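Questions we get at Laizer Linen Hire, answered by Kibet Mushi, who also answers the phone. Last updated 12/1/18.

## Ordering

**How far ahead do I need to book?**

Two weeks is comfortable. In November and the holiday run-up, make it four. We own over 600 round cloths, and every year there's one weekend when all of them are out and someone calls at lunchtime wanting eight more.

**Is there a minimum order?**

Eight pieces for delivery. If you come to the shop in Drumham and carry them out yourself, you can rent a single napkin. One man did. He was proposing.

**What size do I need for a round table?**

Measure straight across the top. Then measure from the top to the floor, double that, and add the two together. A 60-inch table that stands 30 inches high takes a 120-inch cloth if you want it to reach the ground. Please measure the table itself. "It seats eight if they like each other" is a lovely thing to know about a table, but we can't cut a cloth to it.

**Floor length or lap length?**

Floor length hides table legs, extension cords and boxes of favors. Lap length costs less and doesn't get stepped on. For a buffet, go long. For a kids' party, go short and pick a color close to ketchup.

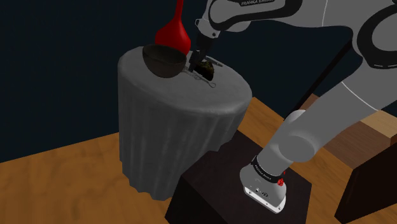 *Gray round cloth, long drop. The folds come with the cut, no pinning.*

**Do you match colors?**

We have gray, white, ivory, navy and a green that photographs as a different green. We'll mail you swatches if you ask. We can't match a paint chip, a bridesmaid or your memory of a restaurant in Budeton.

## Delivery and pickup

**Where do you deliver?**

Drumham and Budeton are free. Truvport is extra on account of the bridge toll and the parking, both of which have opinions about vans. Anywhere past that, call and we'll work something out.

**Will the cloths arrive ironed?**

Pressed and folded, yes. There will be a crease down the middle. Put the cloth on the night before and most of it drops out, or run a steamer over it in the morning. Don't iron it on the table unless you're tired of the table.

**Can you set up for us?**

Yes, for a fee, and only the linens. We don't do centerpieces, and we don't move the piano.
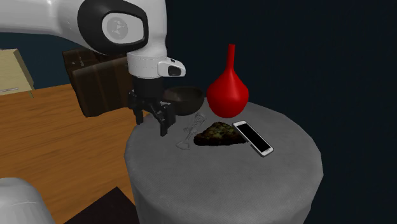 *Same gray, with a red vase and a dark bowl on top.*

## Spills, burns and other news

**Do I have to wash them before I send them back?**

Please don't. Shake off the crumbs, let anything damp dry out, and put the lot in the bag we gave you. Home washing sets stains, and we've had white cloths come back pink with a nice note.

**What counts as damage?**

Burns, tears, permanent marker and candle wax that's been attacked with a knife. Wine, gravy and lipstick are just Saturday night and are covered by the rental price.

**I found one of your napkins in a drawer. It's been a while.**

Bring it back. There's no late fee on single napkins. Our oldest return went out in 2000 and came home this spring, cleaner than we'd have got it.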